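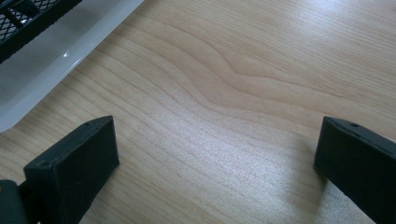
Table surfaces get blamed for a lot in shared study rooms. People say they can't read on a shiny top, that a busy pattern tires the eyes, that pale wood shows every mark. Our course handout repeated all three claims without a source, so our group picked the first two and tried to test them on the tables we already had. Table A is the pale, honey-colored one with the fine grain. Its finish is smooth and a little glossy, and toward one side the glare lays a whitish wash over the lines until they are fainter. In the middle the grain stops running straight, swells into a low hump and dips again. That ripple came up more often in the comments than the glare did, and I still don't know what to make of it.

Background

The study room on the second floor of the Prasmont building was refurnished in March. The school replaced the old gray tables with a mix of two tops: the glossy grained ones (we call these Table A) and plain matte ones (Table B). The supplier's leaflet, from a company called Graner, says the grained finish "brings calm to the workplace." No study is named. We wrote to ask for one and got a second copy of the leaflet.

Our first idea was to find out which table is better. Our supervisor, Joris Declercq, crossed that out and wrote "better at what?" in the margin. He was right to. We narrowed it down to two questions:

Do students report more trouble reading printed text on Table A than on Table B?
Do they make more mistakes in a simple copying task?

What we did

We asked 43 students to take part. Each one sat at both tables, half starting at A and the rest at B, with the odd one out going to A. At each table they read a printed page of 200 words, copied out a short list of numbers, and filled in a form. The form had 4 statements to agree or disagree with and an empty box for comments.

The page lay flat on the table. We left the blinds where they were and used the ceiling lights, as students normally do. We argued over this. One side wanted the blinds shut so that the light would stay the same all day. The other side said a test in a dark room tells you nothing about a room with windows. The second side won, and I was on the first. I still think we paid for it in the results.

We also had a light meter app, Plollus, on one phone. It gave a reading of about 900 lux next to the window at the start and a different one every time somebody moved the phone an inch. We wrote the readings down for the first morning and then stopped. They are not used in this report.

What we found

On the copying task there was no difference worth talking about. Some students made a slip at one table, some at the other, and most copied the list correctly both times. The task was too easy. We should have seen that in the trial run, where all of us got it right, but we took that as a sign that the instructions were clear.

On the form, more students said reading was uncomfortable at Table A. Before anyone quotes that, I would point out the following. Table A stood closer to the window. We chose the positions on the first day because that was where the tables already were, and we never swapped them. So a student who disliked Table A may have disliked the top, or the daylight, or the draft, or having people walk past outside. Our numbers can't separate these.

There is also the order problem. Students who had just read one page were bored by the second one, and several wrote so in the box. We balanced the order, but the same text was used at both tables, which means the second reading was always a page they already knew.

The comments

The comments were more useful to me than the statements. A few people wrote that they had shifted the page to get away from the shine and then had no more trouble. This fits with what the surface looks like: the glare sits over part of the top and leaves the grain elsewhere quite clear. If moving a sheet of paper by a hand's width fixes the problem, I am not sure it should be called a problem with the table.

Then there was the ripple. We hadn't asked about it. Students wrote that they had looked at it, followed it with a finger, or thought it looked like sand or water. One called it distracting and another called it the only nice thing in the room. Two members of our group wanted to report this as evidence that grain pattern affects concentration. I voted against. People who are asked to sit at a table and think about the table will notice the table. It says nothing about what they do on a normal afternoon with an exam coming.

The third claim, about pale wood showing marks, we dropped. De Bruijn, the cleaning firm, wipes down the tops each evening, so anything we found would have been about the cleaning schedule.

What it is worth

I would not buy or reject a table on the strength of this project. We can say that some students noticed the shine and that those who moved their page were mostly satisfied. We can't say that the glossy top makes reading harder, and we certainly can't say that it brings calm.

If another group takes this over, they should swap the tables halfway through, use two different texts of the same length, and find a copying task hard enough that people fail at it. They should also put the blinds question to a vote before the first student walks in. The blank forms and the two number lists are in the folder in the project cupboard, second shelf, under the old lamp catalogs.

Handed in Aug 25, 2026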